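Skillow opens take-back program for used white boards and panels

Scuffed and marked boards from schools, offices and workshops will be cleaned, graded and sold again

2025-09-11 - Skillow, a supplier of refurbished school and office furniture, today opened a take-back program for used white boards and flat white panels. Customers can hand in boards they no longer want, whatever the maker, and buy graded second-hand boards from the same warehouse.

The program follows a trial that began in April with the office fit-out firm Itex and the haulage company Raptis. During the trial, Skillow received 2,000 boards and panels, most of them from office moves and classroom refits. Of those, 500 could not be sold again because of bent edges, swelling or a surface that had come away from its backing. The others were cleaned and put into stock.

"People replace a board when it stops looking new," said Dionysis Lambrakis, head of refurbishment at Skillow. "A lot of what comes in has a few scratches and some old marker on it. You can write on it, wipe it and use it for years. We wanted a simple way to get those boards back into rooms where somebody needs one."

Each board is checked by hand before it gets a grade. Staff look at the surface from close up and from a low angle, under ordinary room light, and note scratches, specks, stains and leftover lines. The edges are checked next, then the back and any fixings.

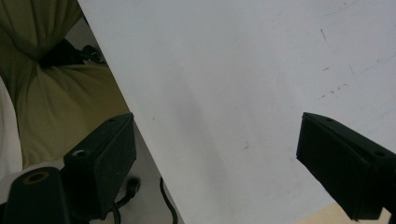
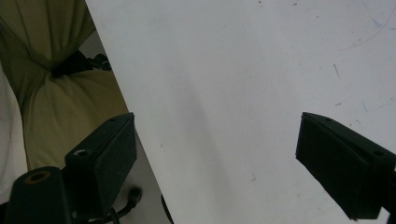

Small dark marks and faint lines on a white surface, seen at close range.

Skillow uses three grades. Grade A boards have no marks that can be seen from a normal standing distance. Grade B boards may have light scuffs, small specks and faint traces of marker, with no damage that gets in the way of writing or wiping. Grade C boards have deeper scratches or larger stains and are sold for workshops, garages, storage rooms and craft use. The grade is written on a paper label on the back of each board, along with its size and the date it was checked.

During the trial, most of the discussion among staff was over the line between A and B. Shadows can look like stains, and a gray smudge that seems permanent will sometimes wipe off with a damp cloth. Under the grading rules now in use, a board is first wiped with plain water, then with a mild cleaner, and left flat to dry before anyone makes a decision. Anything still showing after that counts toward the grade.

"We had two people look at the same board and write down different grades," Lambrakis said. "So we changed the order of the work. Clean first, then grade. If there is still a doubt, it goes down a grade, and the buyer pays less."

Boards are not painted or resurfaced under the program. Skillow tested a roll-on coating early in the trial and dropped it after the coated boards proved hard to wipe clean. Loose trim is refastened and missing corner pieces are replaced where a matching part is in stock. Boards without a frame are sold as plain panels and can be cut to size for a small fee.

Boards that fail the check are taken apart where possible. Metal trim and pen trays are kept as spare parts or sent for scrap. Backing material in good condition is offered to schools for model making and stage sets. The remaining material goes to a waste contractor.

Raptis will collect boards on its regular delivery routes, using space in trucks that are already on their way back to the warehouse. Collection is free for orders of 3 boards or more. Smaller numbers can be dropped off at the Skillow warehouse during opening hours. Boards should be taken down from the wall before collection, with screws and brackets placed in a bag and taped to the back. Old marker does not need to be cleaned off. Customers are asked not to use steel wool or scouring powder, as both leave fine scratches that pick up ink.

Glass boards, boards with electronic parts and boards with broken or splintered edges are not accepted at this time.

Itex will offer the service to its own customers when it clears offices ahead of a refit. The company will also buy back Grade A and Grade B boards for meeting rooms where the client has agreed to second-hand furniture. Waltton, which runs a chain of hobby and craft stores, has agreed to carry Grade C panels cut to smaller sizes, for use as painting boards, table covers and backdrops.

Skillow plans to take in another 2,000 boards in the first year of the full program. Schools and nonprofit groups can reserve Grade B boards ahead of general sale and may come to the warehouse to choose them in person. Buyers have two weeks to return a board if its condition does not match the grade on the label.

"If you are buying a used board, come and look at it in the light," Lambrakis said. "Tilt it a bit. You will see every mark it has, and then you can decide if you mind."

Collection requests can be made through the Skillow customer desk or through any Itex project manager. Customers should have the number of boards, their rough sizes and the floor they are on ready when they call - the drivers need to know if there are stairs.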